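Speaker notes - Caring for Shared Work Surfaces
Lultton facilities briefing, afternoon session

Opening. Welcome the attendees and confirm that everyone has the Tolentino handout. State the purpose of the talk: to set out how tabletops in shared rooms are to be cleaned, inspected and, where necessary, refinished. The guidance applies to all 78 rooms on the Lultton site and takes effect in September.

Cleaning. Surfaces are wiped at the end of each booking with a damp cloth and a mild soap. Abrasive pads are not permitted. Remind attendees that the Flandex cleaner supplied last year is to be used at the dilution printed on the handout - a stronger mix leaves a film that holds dust. Pause for questions before moving to the next part.
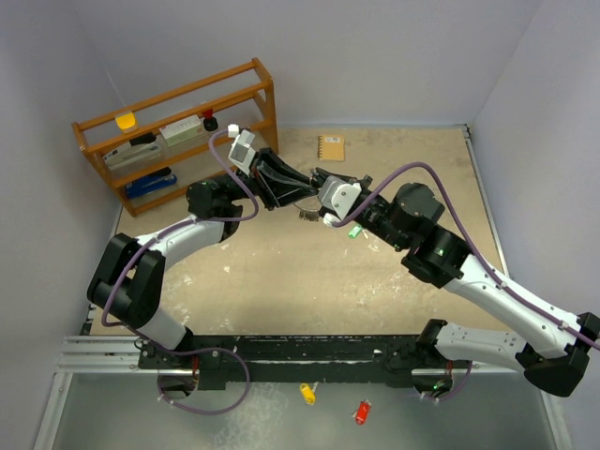

Inspection is carried out by the room supervisor and recorded on the Lania form. The form asks for two separate entries, one for marks that come away with a cloth and one for wear in the finish. Speckled tops require closer attention, as small flecks are easily taken for part of the pattern. On the beige surface on the slide, the scuffing shows as lighter patches, with white flecks in the lower center and to the left. Ask the audience which entry they would use for each, and allow a minute for replies. Walls are recorded on the second page; plain, unmarked walls need only a check in the box.

Refinishing. A top is referred for refinishing when wear is noted at two inspections in a row. The annual allowance is $1,000 per building, and requests above that amount go to the Tolentino office. Work normally takes 5 days, during which the room is withdrawn from booking.

Close. Forms are due by 9 a.m. on the first working day of each month. Spare copies are at the back of the room.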